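Student Project Report: What Lands on the Table
Taras Horobets
Module: Everyday Spaces
Working title: Funder (dropped after the supervisor asked what it was short for)

1. Background

My original proposal was to study how a shared household stores its food. I gave this up in the first week, when I discovered that we don't store it. We put it on the table, and then other people put things on top of it. The project became a study of that.

The method is simple. I looked at the table at the end of the day, wrote down what was on it and which pile it belonged to, then cleared it. I kept going for 24 days and lost six of them to exams, a cold and one evening when I forgot I was doing a project.

2. Terms

"Residents" are things that live on the table and are supposed to: the cloth, the placemats, the tissues. "Visitors" are food and anything that held food. "Packaging" was meant to be a kind of visitor, but it stayed so long that I gave it a category of its own.

I started out with a fourth category, "other," and removed it when it became the largest. The contents went back into the first three after some arguing – mostly with myself. 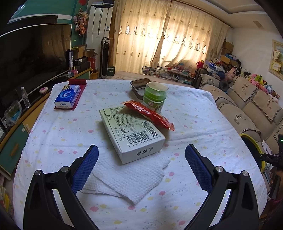
Packaging was the hardest category to keep honest. A box does not announce whether it is full, and my housemates treat any flat surface as a shelf, including the top of another package. I called this stacking, and it happened far more often than I expected from people who claim to dislike clutter. The white box with the red snack packet lying across it is a fair case: I had to log the two as one pile, with the paper towel underneath as its base. The Vinda tissues, on their dark red placemat, went down as residents and gave me no trouble at all.

3. Results

Stacked piles took longer to clear than single items, because each one had to be taken apart and checked before anything could be thrown out. Foil trays moved quickly. Containers with lids did not, and I suspect a lid makes people feel the matter is closed.

I also tried putting a basket at one end of the table. It filled up, and the table stayed as it was.

4. Problems

The main weakness is that everyone in the house knew about the study. One housemate began tidying before I could take notes, which was kind of her and ruined most of a week. Another began stacking on purpose. I have left his piles in, with a note – he was doing it before March anyway.

5. Next steps

If I repeat this, I will use a smaller table. I would also like to compare a plain cloth with our flowered one, to see whether crumbs are reported less often when there is a pattern to hide in. The log sheets are in the appendix, apart from page six, which has soup on it.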